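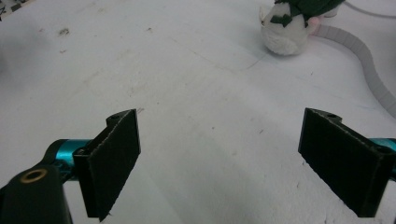 White tabletop, big expanse.

November 29, 2025

Playtest log, Rustad (working title, the card game formerly known as Flustton, before we found out how hard that is to say across a table).

Ran the Tollgate deck against the Orchard deck again with the Miltholm group. Running total is now 179 games, of which Tollgate has won 63. In March I wrote in this notebook that Tollgate was "probably a bit strong." I have left that page in as a monument.

The trouble is the opening hand. Orchard wants two cheap cards and a Ledger, and with seven cards it nearly always finds them. Tollgate wants to go second, wants the Bridge by turn three, and wants the other player to be tired. We can only print two of those on a card.

Tried today:

Six-card opening hand for whoever goes first. Orchard slowed down by a turn. Tollgate slowed down by two, as it also goes first half the time. Dropped.

Bridge costs 3, down from 4. Much better. Tollgate took three of the first five and the Orchard players began to complain, which I count as data.

Free mulligan, once. Everybody liked it and everybody used it on hands that were fine. Games ran long. Keep for now, but write the rule so it fits on one line.

Still broken: Lalleo's Lantern. Discard it with a Ledger out and you draw 9 cards. I did this by accident in game four and won, then had to be talked into counting it.

The full card list stands at 258. Some of these have never been put in a deck by anyone, me included. Cut the whole Weather set before next session, except Hail, which I like.

To do: reprint Bridge at 3, fix the Lantern wording ("once per turn" should do it), buy sleeves that don't stick together. Try Tollgate with a third Ferry and no Drummer. I'll miss the Drummer.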